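**Romport settles on grey for the seafront shelters**

4/27/26

After a winter of good-natured arguing in shop queues and at bus stops, Romport has chosen a colour for its seafront shelters, and the colour is grey. The result went up in the library window this morning, and by lunchtime there was a small crowd in front of it, most of them pleased and one or two of them muttering about yellow.

The 12 shelters along the front have been dark green for as long as most of us can remember, and the green has not been kind to them lately. The salt gets in under the paint, it lifts in great curling flakes, and anyone who has sat down in a good coat on a damp afternoon will know the rest! The town council agreed in December that they should all be stripped back and done again properly, and that residents ought to have a say in what went on top.

And have a say they did. When the ballot box was opened at the library there were 352 slips inside, a very decent turnout for a town our size and a good deal more than the last vote on parking. People could pick from five colours: the old green, a cream, a pale blue, a buttery yellow and the grey. The blue led in the early sorting, we're told, but the grey crept up on it and finished 8 votes ahead, with the green a respectable third. The cream did poorly, perhaps on account of the gulls.

Quite a few people wrote little notes on the backs of their slips, and these have been pinned up beside the result for anyone who fancies a read. Several remember courting in the shelter nearest the bandstand. One asks very politely for a hook to hang a dog lead on. Another says that any colour at all will do so long as the bench at the Trallon Road end is mended first (it is on the list, and the new slats have been ordered).

Grey is a broader church than it sounds, of course. There are cold ones with a lot of blue in them, which can look rather stern beside the sea in January, and there are warmer ones that lean a little towards pink or brown and change through the day as the light moves round. The ballot asked for a warm one, and three trial patches will be painted on the back wall of the end shelter so that people can see how each one weathers before the final tins are bought. 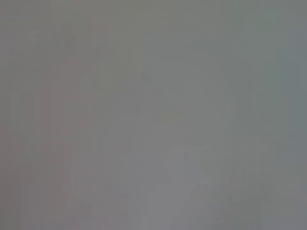
*A soft, slightly warm grey, with a faint mauve cast to the left.*

Stripping starts at the Trallon Road end once the May bank holiday visitors have gone home, and the shelters will be done two at a time so that there is always somewhere to get out of the wind with your chips. The whole job is expected to take 10 weeks if the weather behaves. The bins and the lamp posts are staying as they are for now.

The slips and notes will be on show at the library until the end of May, during normal opening hours. Anyone who would like a note back as a keepsake can ask at the desk.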